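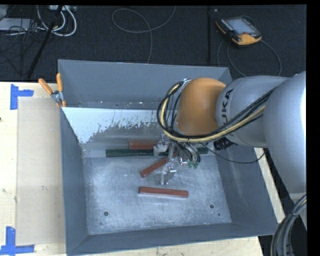
# Kollura Bin Parts Set

October
By Gearóid Duggan, Tindall Materials Handling Group

## Summary

This data card covers the Kollura set, a collection of 1,943 records of bars placed in a gray metal bin. Each record gives the color of every bar and its approximate angle to the front wall.

## Contents

- 1,727 records for general use
- 216 records held back for checking

Bars are listed as red or green. Reddish-brown bars are entered as red – the set has no separate brown class. A bar that is partly hidden is entered once, even where two portions of it show.

## Known limits

The bin floor is worn, and its pale patches and scratches may be mistaken for part edges. Holes in the floor are not labeled. In 27 records the angle was left blank.

## Contact

Corrections should be sent to Abdelkrim El Sherbiny at Tindall with the record number.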